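Usen Automation Site
Handheld Gripper Stations: Safety and Good Practice Checklist
Form 419, revision 2
Station inspected: Table 14, open floor
Inspection date: 2026-08-03
Standard applied: Dralarau Site Rules for Handheld and Robot-Mounted End Effectors

Ratings: S = satisfactory. C = satisfactory with comment. A = action required. N = not inspected.

Section A. Handheld equipment

A1. Gripper body free of cracks and loose covers. Rating: S

A2. Hinge fittings and visible screws secure. Rating: S
Comment: Checked by hand with the jaws open and again with the jaws closed. No play was found.

A3. Marker surfaces clean and unscratched. Rating: C
Comment: Markers are to be wiped with a dry cloth only. Solvent wipes were found in the supply drawer for this station and have been sent back to stores.

A4. Vents clear of tape, labels and dust. Rating: S

A5. Pinch point instruction given to every operator before first use. Rating: A
Comment: The instruction sheet is on file, but the sign-off page in the station binder is the March version. Operators must sign the current page. A signature on the older page does not carry over. 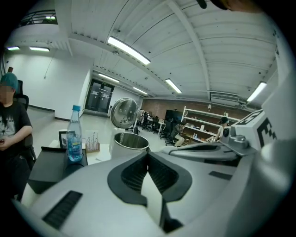 Item A2. Gripper body and hinge fitting, with the work table behind.

Section B. Table and work objects

B1. Only objects on the task list are on the table. Rating: A
Comment: The list for this station includes the case, the picture frame, the water bottle and the pot with its lid. The rack of glass tubes is not on it. Either the rack is added through a Cenden change request or it is stored elsewhere when the station is in use.

B2. Glass items kept clear of the gripper path. Rating: A
Comment: See B1. Where glass is approved as a work object, a breakage kit must be kept within reach of the station. No kit is assigned to Table 14.

B3. Lids and other items that can tip are placed so that they cannot fall toward a seated person. Rating: C
Comment: A pot lid stood on edge can roll. Operators should lay it flat between tasks.

B4. Liquids in closed containers. Rating: S
Comment: Bottles used as work objects are not for drinking. This rule applies to sealed bottles as well.

B5. Cookware cold and unheated at all times. Rating: S

Section C. Operator position

C1. Operator seated squarely to the table, with both forearms free to move. Rating: S

C2. Sleeves, cords and jewelry clear of the jaws. Rating: S
Comment: Short sleeves are preferred. Long sleeves must be fastened at the wrist.

C3. Jaws pointed at the table and away from other persons whenever both grippers are held. Rating: S

C4. Marker cube indicator lights on before work begins. Rating: S

C5. Second person at the table seated outside the reach of the grippers. Rating: C
Comment: The distance was acceptable during the inspection. The site rule calls for a marked chair position, and one should be added at the side of the table.

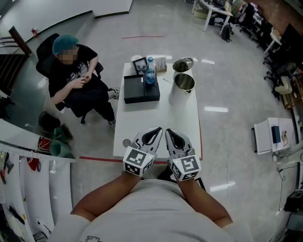

Items C1 to C4. Operator with both grippers directed toward the table; second person seated to the left.

Section D. Floor and access

D1. Floor tape in place along the front of the table. Rating: S

D2. Floor beside chairs clear of loose items. Rating: A
Comment: A cloth and a red object were on the floor next to the side chair. Both are trip hazards in a walkway and are to be put away before work resumes.

D3. Cables routed or covered. Rating: A
Comment: Cables trail from the black device to the right of the station. A floor cover has been requested under Najjar work order 121. Until it is fitted, access is from the left side only.

D4. Fire extinguisher mounted and reachable. Rating: C
Comment: The wall-mounted extinguisher near the stairs can be reached. Chairs must not be moved back against that wall.

D5. Stair opening guarded by handrail. Rating: S

D6. Hand tools returned to the pegboard. Rating: N
Comment: Covered by the separate tool inventory.

Result: Conditional pass. Items rated A must be closed and initialed in the station binder before the next session. Items rated C will be reviewed at the next inspection.

Send questions on this form to the Usen site safety office.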